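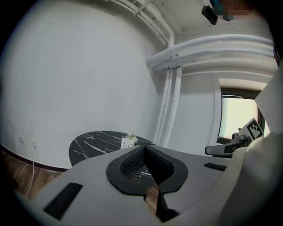 Exposed pipes and marble tabletops: care notes

Dust painted ceiling pipes before the table and floor. Work from the ceiling run down the wall, with a dry microfibre cloth over an extension pole. Grey streaks at the elbows need a damp cloth and neutral cleaner - no solvents on painted surfaces.

Marble: pH-neutral soap only. Vinegar etches the polish, and on black stone the colour change is obvious.
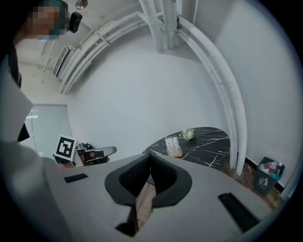 Photo: Yvette Bouchard / Flarnum

Insulated pipes are wiped, never scrubbed. Vacuum vent louvers with a soft brush, along the blade. Dry mop wooden floors last, with the grain.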